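Nimri is back on its bench

31st May

Our test machine Nimri was out of use while Araceli Benítez changed the drive and installed Selel, the house simulator, again from the beginning. It is running now, and we ask everybody who books it to read this short note.

The first check after any repair is the still view. Araceli puts the simulated robot in the bathroom, stops all motion and looks at the edges of the white things against the dark wall. The side of the toilet tank is good for this, and so is the candle on its lid. The outlines are still a little jagged. We accept this for now — smoother edges cost us up to 30 percent of the speed.
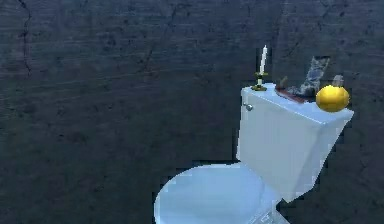 Checking the contact shapes

Each object has a second, hidden shape that the simulator uses for touching. With the old drive we lost 70 of these, and Lacey Naylor restored them from the November copy. The full list has 304 objects, and she went through it one room after another.

The long things need the most patience. A baseball bat lying past the end of a table must be tested along its whole length, and the arms of the cactus must be separate from its pot. The office chairs have a five-legged base, so please do not replace it by a simple box, even if your run becomes faster. 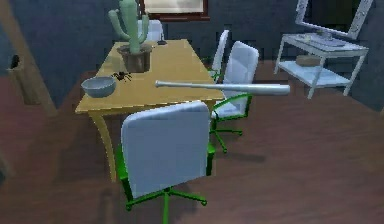
The table room in Selel, with the bat reaching out over a chair.

Before you start a run, load the settings file with number 778 and write your name in the log. If a room loads without its walls, stop and call Lacey. Please do not restart Nimri by yourself.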